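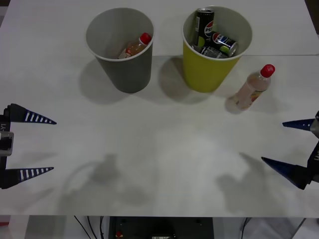

24/07/2025, bench notes, Badimero field telephone and unit box

Continued on the field telephone from the Badimero donation. Case lid off again. Terminals L1 and L2 cleaned with a fibre pen and deionised water, no solvent. Green deposit on L2 came away without lifting the plating. Leather carrying strap left alone until the humidity in the store has settled; it read 51.5 per cent this morning and I want it lower.

Magneto crank turns through its full travel with slight drag at one point. Not forced. Ringer coil resistance not taken, meter lead broken.
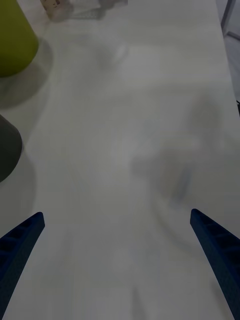

Unit box, same donation. Contains a signals log, loose message forms and 16 mounted photographs of the Skadanar depot. Log is foolscap, pencil throughout, sewn in three gatherings, the last detached. Surface cleaned the first 12 leaves with a soft brush only. Smoke sponge tested on the back board, slight lift of the cloth colour, so stopped.

Two rusted staples removed from the message forms. Forms interleaved and put in a Kokix folder, lid label still to do.

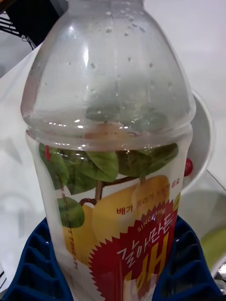
Margareta Bălan has read the log as far as leaf 9. She makes the callsign on the opening page RUAWAI, same as the stencil inside the telephone lid, so the two probably belonged to one section. I had it down as a place name in the accession sheet. Corrected in pencil, database not updated yet.

Serial on the telephone: last three digits 515, the rest under paint. Raking light did not help. Paint is likely a wartime overcoat and stays on. 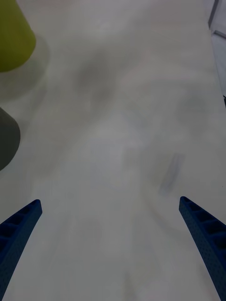
Photographs: silver gelatin, mild mirroring at the edges, two with old pressure-sensitive tape on the reverse. Tape carrier lifts dry on one. Adhesive residue left for now. Scan both sides before anything else is done to them.

To do:

- new meter lead, then coil resistance
- resew or wrap the third gathering, ask Margareta which she needs for reading
- mount for the telephone, wanted for the veterans' display in September
- check store humidity again before touching the strap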